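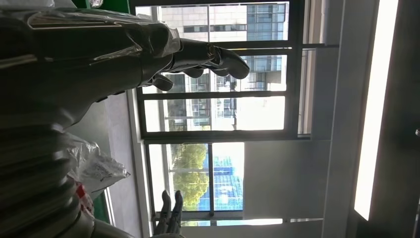 9 min read

Speaker Notes: Writing the Second Season of a Serial Drama

Speaker: Myrtle Sorensen, Head of Script Development, Pretanell
Introduction by: Qiuyue Cai
Date: September 29, 2025
Running time: 75 minutes, including questions

Opening

Thank Ms. Cai and the host institution. Confirm that the microphone can be heard in the back rows before continuing.

State the subject of the talk. This session concerns the second season of an hour-long serial drama, and in particular the period between the renewal order and the delivery of the first script. It does not cover budgets or casting contracts. Those matters are addressed in Mr. Inskip's session in February.

The example used throughout is Undora, a family drama set in a ferry town. The first season followed Ines, a harbor pilot's daughter who returns home to settle her father's estate and learns that he had supported a second household across the strait. The season closed with the sale of the house. Ask how many present have seen it. If few have, read the one-paragraph synopsis from the handout.

Section 1: What the first season leaves behind

The writers of Undora believed that they had finished the story. The house was sold, the two families had met, and Ines had boarded the morning ferry. When the renewal came, the room had no open question with which to begin.

Explain the inventory method. Before any new plot is proposed, each writer reads all scripts from the first season and lists promises made to the audience which were never kept. A promise may be small. In the third episode, the half brother says that he will repair the boat. He is not seen near the boat again.

The combined list for Undora ran to 127 entries. Most were set aside. The boat became the main storyline of the second season.

Pause here. Show the list on the slide and allow the audience time to read it.

Section 2: The lead character's new want

A character who obtained what she wanted in the first season must want something else in the second. The new want should grow from the cost of the old one. Ines wanted to be free of the town. In obtaining that, she gave up the only people who remembered her mother.

Refer to the early outline by Amber Dawber, in which Ines returned as the new owner of the ferry company. The outline was well made and the network approved of it. The room withdrew it after two weeks. Ownership gave Ines a position and a desk, and there was little for her to do in a scene except refuse requests. Ms. Dawber has kindly agreed to let the outline be shared, and copies are at the side table.

Read aloud the opening of the revised first episode (handout, page 4). Do not act out the parts.

Section 3: Supporting characters

Recommend that no more than two new regular characters be introduced before the fourth episode. Undora introduced four. By the sixth episode, two of them had been sent to the mainland and did not return.

Contrast with Zervas, the courtroom serial developed by Sandra Kershaw. Zervas added a single new character, a court interpreter, and placed her in scenes with every existing lead before giving her a story of her own. Viewers knew her manner of speaking before they knew her history. Play the clip. The sound level on this clip is low and should be raised in advance.

If time is short, omit the discussion of Brusosus and proceed to Section 4. If time allows, note that Brusosus recast its lead between seasons and made no mention of it in dialogue. Invite opinions on that choice.

Section 4: The recap problem

Some viewers will not have seen the first season. The pilot script of the second season should be given to a reader in that position. For Undora, the first draft contained 900 words of dialogue in which characters told each other facts they already knew. The shooting script contained 90.

The remaining material was carried by a single scene in which Ines fills out a form at the ferry office and hesitates over the line for next of kin.

Questions

Repeat each question into the microphone before answering. Questions concerning the third season of Undora should be declined. Questions about fellowships should be referred to Ms. Cai, who has the application forms.

Remind attendees to return their headsets at the door.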